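Print this page
E-mail this page

Wullevari: Incident and Safety Technician (robot manipulation), full time

Posted February 28, 2023

Last fall one of our arms was asked to pick up a cup, and it did. Then it kept closing. The cup gave up first, the gripper finger second, and the arm spent the next several minutes pressing the remains into the desk while its status light shone a contented green. The emergency stop worked fine once somebody reached it. It had been mounted behind a monitor, where it looked very tidy.

We have since moved the stop button. We have also read our own logs with more care than we used to, and found 70 events in one year that should have been written up and were filed under "misc." We would like to hire the person who makes us stop doing that.

The job sits in our tabletop group, where arms learn to handle ordinary things on ordinary office desks: mugs, food tubs, boxes, whatever is in reach. You would report to Mitsuko Honda, who runs the group and who wrote the "misc." category, and she would like that known before the interview.
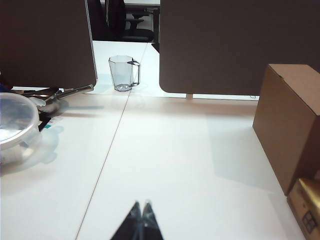 Most of the faults are dull. A force limit gets set for one gripper and copied to another. A cable works loose at the wrist and the arm reports that it is holding something when it is holding air. The one that worries us is fault 894, a silent restart of the force sensor in the middle of a grasp. For as long as the restart lasts, the controller believes it is touching nothing and squeezes accordingly. We have a patch from Stiltero, who make the controller. We had one before that, too.

What you would do

- Own the incident log. Every unplanned contact, dropped object and pinched finger goes in it, with a cause, or with the words "cause not known" and a name next to them.
- Reproduce fault 894 on the test bench until we can do it on demand, then work with Yasir Magsi on the fix.
- Check stops, speed limits and force limits on all 4 stations before the first run of the day.
- Shut a station down when you think it should be shut down. You do not need a second signature. Starting it again takes two, and one of them is yours.
- Write the reports. They go to everyone in the building, including the people who would prefer a summary.

What we need from you

Two years or more of hands-on work with robot arms, machine tools or something else that can hurt you. You should be able to read a wiring diagram and enough Python to follow a log parser written in a hurry. Clear written English matters more to us than a degree. Experience with formal risk assessment is a plus, as is having broken something expensive and told your boss the same day.

Hours are regular, with one late shift in April when we rerun the full grasp test, all 800 picks of it. Dinner is provided. It is usually noodles, and Chun-hung Ng does the ordering, so send him your allergies early.

To apply, send a resume and one page about a failure you investigated. It can be a small one. Please leave out the part where everyone learned a lot and tell us what was loose, late or plugged in backward. Diễm Ngô reads every application and will answer yours either way.

Print this page
E-mail this page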